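Gruten Brings Automated Produce Sorting to Its Lockwood Packing House

LOCKWOOD — Gruten will put automated sorting stations on its produce line in March, moving 12 employees from hand sorting to station operation and quality checks. No jobs will be cut.

The stations use two-finger grippers supplied by Lolar. Mixed fruit and vegetables are hard to automate — sizes, skins and firmness all vary — so the work started with small mixed lots in shallow boxes. 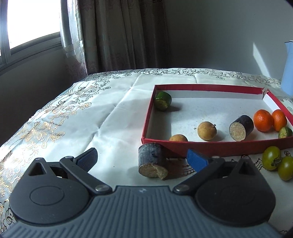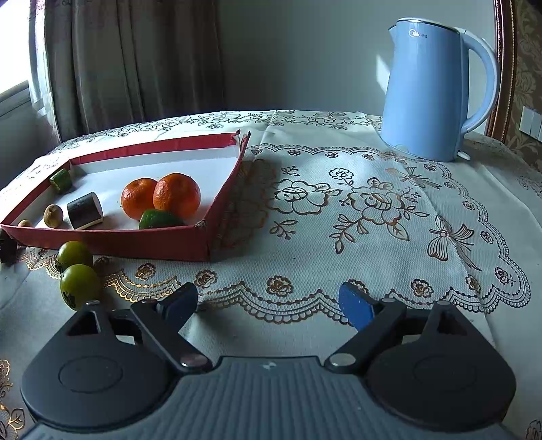
Citrus and cut produce share the red box, with green tomatoes on the cloth beside it.

Line workers at Lockwood asked early on whether the new stations would set the pace for everyone else, and were told that operators can slow or stop a station at any time. One sorter said the shorter stretches of standing mattered more to her than the new job title.

Each operator will get 25 hours of paid training before moving over. Pay grades stay the same or go up. Hand sorting continues on the second line, and staff may ask to remain there.

A second site, Tiditz, will follow once the Lockwood line is running on all shifts.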